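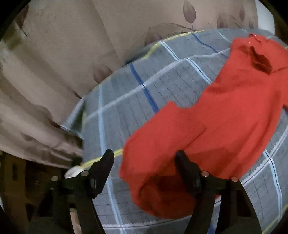

Two black gripper fingers and a heap of red knitting on a plaid blanket. Would you call this an easy job?

Can a robot hand pick up your sweater?

You have probably seen a video of a robot folding laundry. It looks smooth and clever. Before you believe it, ask a few rude questions. How many tries did it take? Was the video sped up? Did it ever meet a different sweater?

Let's start with the hand. A gripper is the part of a robot that grabs things. Many grippers have just two fingers that open and shut, a bit like kitchen tongs. Some can be held by a person, who squeezes and steers while a camera on the tool records what the fingers are doing. Later, a computer studies the recordings and tries to copy the moves.

That works pretty well for a block. A block stays the same shape when you poke it. A sweater doesn't. Push one side and the other side wrinkles. Pinch it in the wrong place and you lift the blanket too — or nothing at all. Even knowing what you are looking at is hard. In a crumpled heap, a dark fold could be a hood, a neckline or a pocket.

Xinyi Jia and Bevan Treloar wanted to know which fingers do better with clothes. They tested two kinds. The Candell fingers are stiff and narrow. The Garg fingers have soft, rubbery pads. Each pair got 44 tries at lifting one knitted top off a bed.

The soft pads won, with 8 more good lifts. Hooray for soft pads? Hold on. Xinyi used the Garg fingers second, after she had already practiced with the other pair. Maybe the fingers were better. Maybe Xinyi was! A fair test would mix up the order, and she says they will do that in October.

There is another catch. A person was steering. People are very good at noticing when cloth is slipping, and they fix it without thinking. A robot arm has to learn that. Jianguo Cai, who looks after the recordings, has 1,444 of them saved. It sounds like a lot, but almost all show the same few kinds of clothes. What happens with a slippery raincoat? He doesn't know yet.

Try it yourself

Use a pair of kitchen tongs (ask first) and drop a sweater on your bed. Close one eye. Now pick it up by the cuff, and only the cuff. Swap with a friend and keep score. Count the misses as well — people who sell robots sometimes forget to mention those.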